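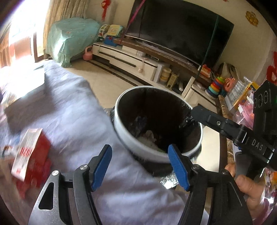 Solange Besson asked whether we could please put the pinch check ahead of everything else this time, and she's right, so it has moved to the top. Thank you, Solange!

**Hand gripper check, living room kit, Apr 15, 2026**
Filled in by Fabrice Carré, Hollendale

For anyone who missed it: in March one of the grippers snapped shut while it was being passed from one person to another, and it caught a fingertip. A bruise and a fright, nothing worse, but I'd like us all to go slowly over this list, even those of you who know it by heart.

- [x] **Pinch point at the jaws.** Open and close ten times with fingers well back. No snapping on either tool.
- [x] **Passing over.** Set it down, let go, and only then does the other person pick it up. I know it feels fussy with two people working over the same bin, but please humor me.
- [ ] **Return spring, unit 268.** Still a bit lively for my taste (it's the one from March, with the new spring from Courtois). Left open until Gesness has had a look.
- [x] **Blue pads.** Pressed along every edge with a thumb. One corner on 268 had lifted, so I glued it and left it overnight.
- [x] **Screws on the jaw plates.** Snug. A quarter turn on one, the rest fine. 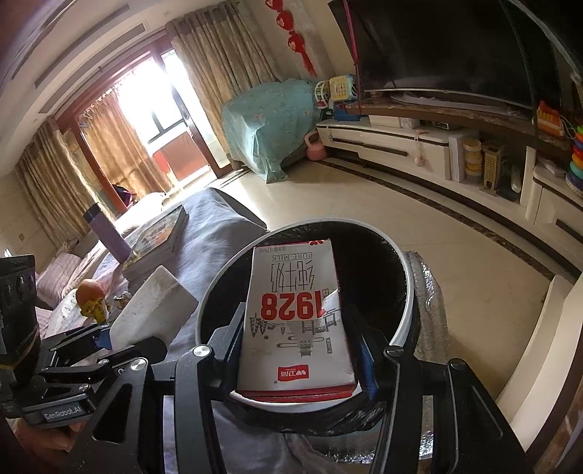
Would a full carton count as a heavy load, somebody asked at Girkarby, and should it have its own line? I think it should, so I've added one below, and do tell me if the wording is clumsy.

- [x] **Full cartons and other liquids.** Squeeze just enough to hold, lift straight, and stop if the sides bulge. Wipe up drips before the next try.
- [x] **Two tools, one container.** Agree out loud who goes in first. The second person keeps their jaws open and clear of the rim.
- [ ] **Cycle count.** Unit 268 is at 781 closings on the new spring. I'd like it swapped at 1000, and looked over every 200 until then, which means the next look is overdue by my own rule. Sorry, I'll do it before anyone borrows it.
- [x] **Floor and cords.** Toys out from underfoot, nothing trailing where you step back.

Unit 268 stays on the shelf with its red tag until both open lines are ticked. Please call me if you find the tag missing.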